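Notes for the Sunday talk, Lernwood library, back room
"The cups we keep"

Start slowly. Let people finish finding seats, and thank Odette Langlois for setting up the chairs and for lending me her reading glasses again.

Open with the cupboard. Ask who has a shelf at home that they open with one hand while holding the other hand underneath, ready to catch things. Wait for the laugh, and then tell them about mine, which had four stacks of plastic cups in it when I started clearing out in October — picnic cups, bathroom cups, a few from birthday parties when the kids were small, and I had been moving them from house to house all that time without once asking myself who was going to drink from them.

Go on to Shigeru Sasaki and his kitchen on Gusargate. (He said I could use his name.) He put everything on the table first, then sorted by what he had used that week. Stress the "that week" part, people always want to say "that year."

Slide 4. Leave it up a good while and take a sip of water.

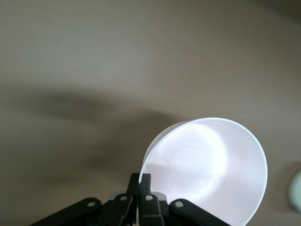
White plastic cup, looking in at the rings on the bottom.

I love those rings. You drink from a cup like this for years and hardly look at the bottom of it, and I'd like everyone to go home and look into one cup before deciding anything. If you're fond of it, keep it, and give it a place near the front.

Then Asuka Ishida's question from last time, about cups that hold toothbrushes or pencils. Yes, those count as used! Move them out of the kitchen and let them stay where they work.

Hand round the sign-up sheet for the swap table. Miyuki Furukawa has the pen. Coffee after, and please bring your own cup back to the counter.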